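Laltmont open day, notes typed up on the bus back so excuse the state of them

Got there late. The Durnedberg road was down to one lane and the sign for the packing works is behind a hedge. Missed the welcome talk, got the coffee. Name sticker, paper map, orange vest that smelled of somebody's garage. Our group was the last one out, led by Awuor Urio from the carton side, who walks fast and talks faster. Good guide though. Answered everything, even the dumb ones (mine).

First stop, the board store. Flat cartons on pallets, floor to ceiling, and colder than outside. They keep it that way so the board doesn't curl, or so I wrote, my handwriting gives up halfway down that page. Each pallet has a card with the customer and the run. Most were for Kioko, the lamp people, who seem to be half the business. A few for Skatville, who make skate wheels and, new this year, kids' helmets. Wanted to ask about the helmets. Moved on before I could.

Then printing. Loud. Ear plugs out of a dispenser by the door, the foam ones that never stay in. The press was running a short job, and we got to stand behind the yellow line and watch sheets come off the end. One of the operators pulls a sheet every so often, holds it under a lamp, looks at the corners, puts it aside. She's been doing that for 37 years. Says she can tell a bad one from the sound now. Believe her.

Color was the bit I came for. They have a drawer of old swatches and Awuor let us rifle through it. Blues are the trouble, apparently. Two blues that match in the print room don't match on the shelf in a store, and the customer always looks at it in the store. They recieved a whole load back once over it. She wouldn't say whose.

Lunch was soup and a roll in the canteen, 3 dollars, honesty box. Soup was fine. Roll was excellent. Sat with a couple who do the open day every year and had opinions about the parking.

After lunch the small rooms along the back corridor, which I liked better then the big halls. White walls, decent light, quiet enough to hear each other. Finished boxes get looked at in there. Which way round the print sits, how it reads when the box gets turned, whether the small type is still small type or just mush. Didn't know anybody thought about that. Now I'm going to be checking every box in my kitchen.
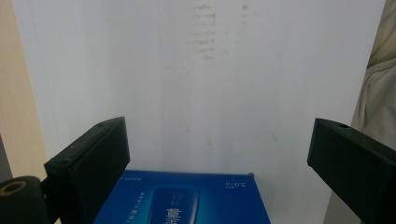
*Back corridor, the blue box.*

Strong blue, that one, really jumps off a white wall. Upside down the lettering turns into a pattern and you stop reading it. Awuor's point was that people pick boxes up any old way, so the top edge has to look right from wherever. Somebody in our group asked why not just print everything on every side. Money, she said. Next question.

Folding table after that. Have a go yourself, flat blank to finished box. The woman before me did hers in 9 seconds and was a bit smug. Mine took a lot longer and one flap stuck out. Got to keep it. It's on my lap now with a biscuit in it.

Skipped the glue room, the line was out the door. Also skipped the film about the founder. Heard from the parking couple that the film is almost 10 minutes and has a horse in it, slightly sorry about that.

Shop at the end, in a container by the gate. Notebooks made out of misprints, gift boxes, tape. Bought two notebooks. Covers are off-register, red gone wandering off to the left, and I like them more for it. Cash only!! Bring some.

Practical stuff, for anyone thinking of the next one in June:

- book ahead, the morning groups go first
- flat shoes, they do check
- warm layer for the board store
- bus stops at the bottom of the hill, not the gate, and it's a proper hill
- no strollers in the print hall, there's a play corner by the canteen

Would go again. Want to see the helmets. And the horse.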